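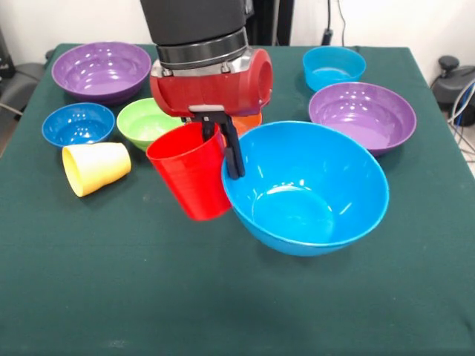 PROLLA OPENS ORDERS FOR SKEDETTI 2, A CUP AND BOWL HANDLING KIT FOR ROBOT ARMS

For immediate release, July

Prolla is now taking orders for Skedetti 2, the second version of its pick-and-place kit for plastic tableware. Cups, bowls, beakers. The kit fits on an arm the customer already has and comes with fingers, mounting plate, software and a set of practice pieces. Monthly rental only for now, at £341 a month before VAT. Purchase price to follow in the autumn.

Skedetti is aimed at nurseries, school kitchens, day centres and small caterers. Places with a lot of light, brightly coloured plastic and not much room. It takes a mixed table of cups and bowls and puts them where they are wanted. Cups into a bowl, bowls into a stack, everything into a dishwasher tray if the tray is one of the supported types (list on request, it is growing).

"The first version wanted everything standing up in rows," says Rachid Ait Brahim, who leads the Skedetti work at Prolla. "Kitchens told us the same thing on every visit. Cups fall over. Children don't put bowls down in rows. So we went back and did the messy table."

WHAT IS NEW

Rim grip. Skedetti 2 takes a cup by the edge, with the pair of fingers closing on the rim. The old version went round the body of the cup and needed clear space on both sides. Rim grip needs far less. The cup will often hang at a slight tilt when held this way — expected, and the software allows for it when it comes to set the thing down.

Cups on their side. Now handled as standard. The arm works out which end is open and comes in from there. If the open end is up against a bowl it leaves that cup until later in the job and moves on.

Hidden pieces. A cup behind a large bowl, a bowl behind a cup, the arm itself in the way. Skedetti 2 keeps a note of what it last saw and looks again after each move. Slower than we would like when the table is crowded, see below.

Same colour, different size. Two light blue bowls, one large and one small, used to be treated as the same item nearer or further off. Fixed. Size is now worked out seperately from colour.

Cloth-covered tables. The first version was only approved for bare worktops. Skedetti 2 is approved for plain cloths, with creases, provided the cloth is clipped or heavy enough to stay put. Dark green is what we use ourselves. Patterned cloths not yet. Please don't try it with gingham.

TEST RESULTS

Prolla ran 800 picks on the release version, all with plastic cups and bowls in mixed colours, laid out by hand and not tidied. 97 of those picks failed. A fail means the piece was dropped, missed, or put down in the wrong place. Most were shallow bowls where the rim sits low and the fingers have little to close on. Tall cups did best. Full table of results is in the data pack, including the fails, broken down by piece and colour.

Wet pieces were not part of this test. A wet test is planned and the results will be published in the same form, whatever they look like.

Speed. Skedetti 2 is slower than a person clearing the same table, and will stay so for a while. The kit is meant for jobs that can run while staff do something else.

WHAT IS IN THE KIT

— Kuzmenko finger set, black, with spare pads
— mounting plate and bolts for the supported arms
— overhead camera and bracket
— Cava control software, one licence per arm
— practice set of plastic cups and bowls in mixed sizes and colours
— printed set-up guide, large type

The arm is not included. Neither is the table, or the cloth, though we have been asked.

The Kuzmenko fingers are the same ones used in the first version, with a new pad. Existing customers can swap pads themselves with the small hex key that came in the box. If the hex key is gone, write to us and we'll post one.

Cava is the part that plans each move and decides what order to take things in. It runs on the small computer supplied and does not need to be on the internet once installed. Updates by memory stick or by cable. Camera pictures stay on the machine unless the customer chooses to send us some, and the setting for that is off out of the box.

SET-UP AND TRAINING

A Prolla fitter comes out, mounts the plate, hangs the camera and runs the practice set with whoever will be using it. Half a day in most kitchens. Staff do not need to write any code. New pieces are added by holding each one under the camera, turning it over, and giving it a name.

The arm must be fitted, guarded and risk assessed according to its own maker's instructions. Skedetti doesn't change any of that. Our fitter will not switch on a kit where it hasn't been done, and has gone home from one or two sites for just that reason.

WHAT IT WON'T DO

Glass, china, cutlery, paper cups. Anything with food or liquid in it. Lids. Bowls nested tight inside one another can be carried as a stack but not pulled apart, that is being worked on and there is no date for it.

"People ask about mugs every time," says Ait Brahim. "Handles are a different problem. We'd sooner get shallow bowls right first, the numbers say that's where we lose the most."

AVAILABILITY

Orders open now. First deliveries go to customers already renting the first version, who move over at no extra charge for the rest of their term. New customers after that, in order of signing. Minimum term six months. Fitting is included on the mainland, elsewhere by quote.

Demonstrations can be booked at the Prolla workshop. Visitors are welcome to bring there own cups and bowls, and we would rather they did. Please wash them first.

ABOUT PROLLA

Prolla makes handling kits for small kitchens and care settings. Skedetti is its main product.

Press enquiries and data pack: Rachid Ait Brahim, Prolla. Video and further stills on request.

Comments (5)

marrowfat
£341 a month and you still need the arm. Be good to see a total figure somewhere for a nursery starting from nothing.

Deb in catering
Any word on the beakers with two handles? Half of ours are those. If handles are out then it's no use to us yet, but I'd come and see it.

tinhat_joe
97 out of 800 is a lot of cups on the floor. Fair play for printing it though.

Prolla press
@marrowfat it depends heavily on the arm so we left it out, but we can send costings for the supported ones. @Deb in catering two-handled beakers not supported at the moment, sorry. Rim grip works on some of them when the handles sit low. Bring a couple along and we'll try.

Deb in catering
Will do. Ours are the low ones I think, will check in the morning.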